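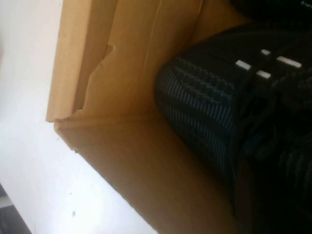 Nassoro Mrema escribió el 11/9/25:
> A mí el brazo me pierde la referencia en cuanto entra en la caja de cartón. Fuera, sobre la mesa, perfecto. ¿A alguien más le pasa con la placa Haseo? Llevo 2 noches con esto y ya no sé si es el firmware o el cable de la muñeca.

¡Hola, Nassoro, hola, lista!

A mí me pasaba igual, y en mi caso era la exposición de la cámara. Con superficie blanca y cartón en la misma toma, el modo automático se guía por lo claro y lo que hay dentro de la caja se queda casi negro. La fijé a mano y el brazo volvió a entrar —¡31 intentos seguidos sin perderse!—, que para algo montado en el taller de Staltbridge con piezas sueltas me parece una maravilla.

Lo del cable míralo también. Si va tirante al girar la muñeca, dale tres centímetros más y una brida floja en el codo.

Tengo la rama de Swai con los cambios, todavía sin limpiar. En enero quiero probar la pinza Wondimeo con objetos más anchos (los curvos se me resisten, la verdad). Si alguien tiene dedos de silicona de sobra, ¡se los cambio por rodamientos!

Un abrazo y contadme.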